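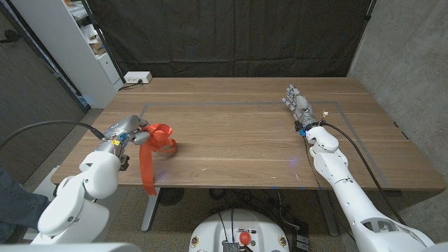 Kundotstead craft hall to stay open through September

2020-02-25
By Diệp Lâm

The craft hall in Kundotstead will keep its doors open until the end of September after the building's owner, Pathirana, agreed to extend the lease. The old agreement was due to run out in four weeks.

Sewing, basketry and ribbon work classes will go on as before. Evening sessions move to the upstairs room while the heating on the ground floor is replaced – a job priced at $4000, which Pathirana will pay.

"We asked for two years and got until fall," said Pranab Chowdhury, who runs the hall. "I would have liked more, but people can sign up for spring now."

Class fees stay the same. Sign-up is at the front desk.

Comments

marlo_k: Will the Saturday kids' class be upstairs too? Those stairs are steep.

T. Benning: Good news. Parking is still terrible.

Recent

Sterkodora bridge down to one lane
Indevau library adds three evening openings
Water main work starts on Mill Road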